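Everybody in my feed is telling people to rip out their laminate and put in white marble again, so it must be winter. A thread from someone who has lived with the stuff. 1/

The pitch is always that marble is "timeless." I grew up in Wastau, where the bank lobby had marble counters, and what I remember is the rings on them. Stone is old. That doesn't mean your slab will look good in 4 years. 2/

Lemon juice etches it. So do vinegar, tomato sauce and wine. Sealer slows down stains. It does nothing for etching, because etching is the acid eating the surface, and the guy at the Gelside showroom went pretty quiet when I asked him to put a cut lemon on his sample overnight. 3/

Then there's price. I got 3 quotes in July for the same short run of counter. The lowest left out the sink cutout. The middle one left out hauling off the old top. The highest had a "template visit" for $271, which is a person with a tape measure. 4/

"But it adds resale value." Does it? I keep asking for a number and I keep getting a link to a blog run by somebody who sells counters. If you have a real source, send it. I'll read it. 5/

The sealer business bugs me most. Cular says reseal once a year. Hirose says every 6 months. Neither one says how you'd know it was time, except to buy another bottle. Try a few drops of water first. If they sit there without darkening the stone, put your card away. 6/

And please stop picking a slab from a picture on your phone. Pale stone with a little speckle looks great on every screen ever made. Go look at the real piece, under a bad bulb, with coffee on it. 7/

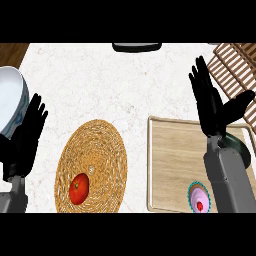

White marble, faint gray and tan speckles, patterned bowl. It's a computer render.

Anyway, I'm keeping my ugly laminate. It has a burn mark by the stove from roughly the first week we moved in and I've stopped seeing it. 8/

Replies are open. If your marble still looks new and you cook with tomatoes, tell me what you do to it, and how often. 9/9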